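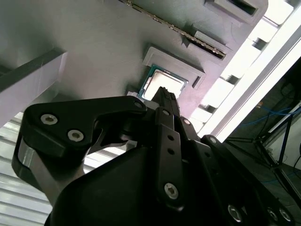 Carkura library to host computer repair evenings

November 3, 2021

Carkura library will open its upstairs meeting room for computer repair evenings this winter, after a trial in August filled every place. The sessions are being run with Follero, the electrical reuse charity based on Dobson Street, and are free to anyone with a library card.

The evenings will take place on the first Wednesday of each month, from 6pm, starting in December. There are 11 places at each one. People can bring in a slow or broken desktop or laptop and work on it with help from Follero's repair staff, who will bring tools and a small stock of used parts.

Memory and processor upgrades were the most common jobs at the trial, the charity said. Many of the machines brought in were still in good order but had been put away in cupboards when they became too slow for school work or video calls.

Of the 18 computers looked at in August, five could not be repaired. Those were left with the charity, with their owners' agreement, to be stripped for parts.

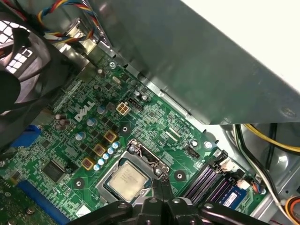 What to bring

Visitors should bring the power lead and any password needed to start the machine. Files should be copied to another drive or an online account before the evening – the library cannot accept responsibility for lost data. Printers, televisions and phones will not be looked at.

Used parts will be offered at cost, with most memory modules priced at £4. Anyone who wants a new part will be given the details to order it themselves and can come back the following month to have it fitted.

The room is reached by the stairs or the lift next to the children's section. The Grendik Road car park is free after 5.30pm, and the last bus back to the station leaves at 8.40pm.

Places can be booked at the front desk or by phone during opening hours. Under-16s are welcome but must come with an adult. Booking for the December evening opens on Monday.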